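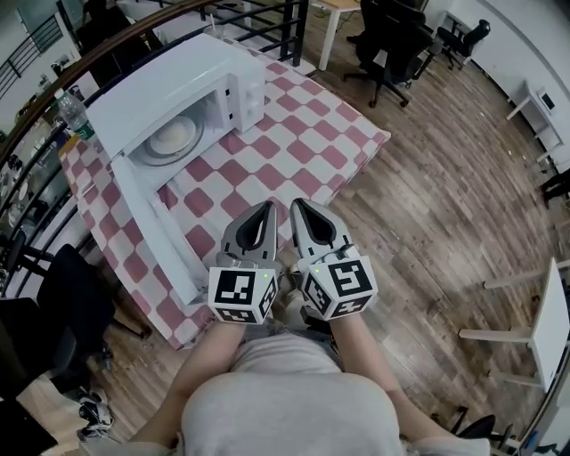
**Budget sanity check: handheld gripper kits vs. just buying the arm**

**tall_order_tom**
Mon 19 April

I've been handed the equipment plan for next year and I'd like somebody to poke holes in it before I send it upstairs. We're a small shop doing kitchen appliance tasks: open the microwave, put the thing in, close the door, that family of stuff. The vendor (Brullico) wants to sell us a bundle. Two Nomero arms, their wrist cameras, a cart, and a "data readiness package" that as far as I can tell is a PDF and two phone calls.

My counterproposal is to spend the first half of the year on handheld grippers only. Person holds the gripper, markers on the fingers, does the task on a real microwave, repeat. Arms come later, once we know what we need them to reach.

Draft:

- 14 handheld grippers, 200 each
- printed marker cubes and spare pads: 40 per gripper
- used microwaves, various: petty cash
- tables: we have tables
- arms: deferred to January

Is this dumb?

---

**Kestrelworks**

It isn't dumb but the 200 is. Who quoted you that? We paid more than that for ours before anybody put a camera on one. If it's the printed kind where you supply your own screws and your own weekend, sure. Then put the weekend in the budget.

Also "petty cash" is how you end up with five microwaves that all have a push button and none with a pull handle. Somebody has to go pick them.

---

**tall_order_tom**

It's the printed kind. Quote is from Lehner, parts only. Fair point on assembly, I'll add a line for it.

---

**ubuehler**

I'm going to disagree with the whole order of it. Buy one arm first. One, from anybody.

We went handheld-first at Brindusmont and collected for months before an arm arrived. People holding a gripper do things with their elbows that no arm on a fixed base is going to do. They lean in. They take a half step to the left when the door swings out. You get lovely recordings of a person opening a microwave, and then you bolt the arm to the table and half of those motions are out of reach. We threw away most of the door work.

If you'd had even one arm on day one you'd have marked the reach on the tabletop with tape and told people to stay inside it.

Ursina Bühler

---

**Kestrelworks**

Then mark the reach with tape anyway? It's on the data sheet. You don't need to own the arm to own a roll of tape.

---

**ubuehler**

The data sheet gives you a sphere. It doesn't tell you what the wrist does when it's low and close to the base with the door open in front of it. I read the data sheet too.

---

**pelican_brief_case**

What does the arm quote look like? Everybody's arguing about order and I haven't seen the number.

---

**tall_order_tom**

3,000 per arm without the cart, before shipping. The bundle price is a good deal more and they won't break it out for me. I've asked twice.

---

**pelican_brief_case**

If they won't break it out, don't buy it. I'd stop there. I sat through the Brullico pitch last year and the salesman had a slide where the savings started in the second month. Savings on what? We weren't paying anybody to open microwaves before.

For 3,000 I'd want to know the payload with a gripper mounted, what a replacement wrist joint costs, and how long they take to ship one. Get that in writing. An arm that's waiting on a part is a coat rack.

---

**Kestrelworks**

+1 on spares. And ask whether the handheld fingers and the arm's fingers are the same part. If the geometry doesn't match, Tom's plan loses most of its point, and so does Ursina's.

---

**tall_order_tom**

Brullico says "compatible." I wrote back asking what compatible means and got a brochure.

---

**Kestrelworks**

lol. So, no.

---

**mudroom**

Coming at this from the floor side, I run sessions and I don't buy anything. Please budget for the boring stuff. Microwave doors want room to swing, and if the table is too small or too light you'll have one hand holding things still, and then that hand is in all your recordings. Tablecloths slide. Get clamps or a grippy mat. Get a chair that people can push well out of the way.

And 14 grippers for how many people? If you have four people collecting, ten of those are going to sit in a drawer losing their screws.

---

**tall_order_tom**

Three people to begin with. The 14 was to have spares and to get the price break.

---

**mudroom**

Buy six. Spend the rest on fingers and pads, those are what wears.

---

**ubuehler**

I agree with mudroom, and if you cut to six you've freed up a piece of the money for one arm. I still think you regret deferring it. Deferred to January means deferred to whenever finance remembers. Has anyone here ever had a deferred line come back at full size?

---

**pelican_brief_case**

No. But I've had arms bought early too, and they sat in the crate while people argued about which table. I'm not sold on either. What's the task list after microwaves? If it's all door-and-handle work I'd lean toward Ursina. If it's moving around between rooms then a fixed arm tells you very little, and I'd keep my money.

---

**tall_order_tom**

Doors and handles through the summer. After that it's somebody's wish list.

Revised draft:

- 6 grippers, 200 each
- double the pads and fingers, matched to the arm *if* Brullico or anyone will put dimensions in writing
- assembly time, as an actual line
- clamps, mats, a heavier table
- 1 arm, no cart, no readiness package
- microwaves picked by a person, push button and pull handle both

---

**Kestrelworks**

Better. Still don't believe the 200.

---

**ubuehler**

Ask for the arm on loan before you sign. They say no the first time.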